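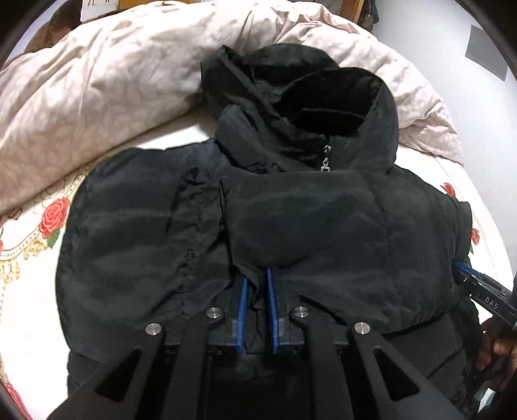 For my term project I reviewed the Woster, a pair of hand-held grippers we had on loan through the Mellora lab. You squeeze, it pinches, and the recording is meant to teach a robot to fold clothes later on!

I did 104 folds, mostly jackets and tea towels. Puffy jackets were the worst (sleeves, ugh), and I threw out 8 recordings where I lost my grip. The ridged blue fingers are my favourite part – they hold slippery nylon way better than I'd guessed. My wrists got sore, though, and the manual is pretty thin on setup. I'd still borrow the pair again for next term's towel folding.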